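# Jointed hand or two-finger gripper for soft mailer bags?

**Posted by flestent_bench, January 2023**

Hi all, I've been going back and forth on this for weeks and I'd love some outside opinions before I spend more money. I'm trying out hands for a parcel job: pick a plastic mailer off the table, put it on the scale, then move it over to the belt. Boxes are easy. Bags are driving me nuts!

I have two candidates on loan, a Zestia jointed hand and a plain Flestent two-finger gripper with rubber pads. I ran 93 picks with each one over the same mix of bags. The Zestia got more of them off the table, but it's slow to close, and it dropped 20 on the way to the scale. The Flestent is quick and drops almost nothing once it has a grip, but it misses a lot when the bag is lying flat (it just slides across the top and comes up with air).

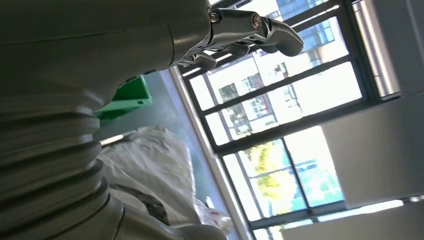 My other headache is the wrist camera. I mounted it close in so it would see the fingertips during the last bit of the approach, and it does that fine, but I also get a ton of window. With three fingers partly curled, the sun blasting through the panes and a shiny white sack underneath, the auto exposure can't make up its mind. The bag detector finds the green crate every single time and then gets confused by the wrinkles in the plastic.

So I guess I'm asking two things. Would you stick with the jointed hand for bags like these, and would you trust the wrist camera or do everything from the head camera? The head view is a lot calmer, though the arm gets in the way of whatever it's holding.

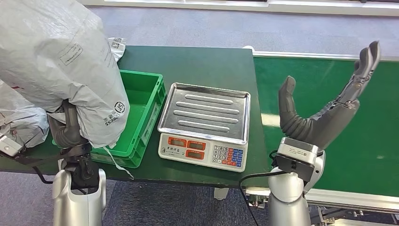

I should add that the weighing step is where I care most about time. The bag has to be let go cleanly on the tray, and the jointed hand likes to keep a fingertip hooked in a fold. I've tried opening it wider and it helps a little.

**szewczyk_fan**

Jointed hand, no contest. Looks cooler too lol. Get a curtain.

**lambridge_tinkerer**

I went through nearly the same thing last August, so here's what I'd try. Keep the jointed hand, but quit using all the fingers at once. Close the thumb and two fingers first, lift up to 3 inches, pause, then bring in the rest. Most of my drops came from the last fingers pushing the plastic out of the grip.

For letting go, open the fingers one after another and roll the wrist a few degrees while you do it. That got rid of the hooked fold thing for me, or most of it anyway.

On cameras, I use both. Head camera picks the grasp point, wrist camera only takes over at the very end, and I lock its exposure by hand before each run. Auto exposure next to a window is a losing battle. If your controller is the Szewczyk one, the setting is buried under the sensor menu and it resets when you power down (ask me how I found out!).

If you do go with the Flestent, try coming in at a slant and pinching up a ridge of plastic. I never got it working on really flat mailers, but puffy ones were fine.

**flestent_bench**

Thank you, the thumb-plus-two idea hadn't crossed my mind at all. I'll set that up with the exposure locked and run the same batch again. It's a Szewczyk controller, so thanks for the warning about the reset, too.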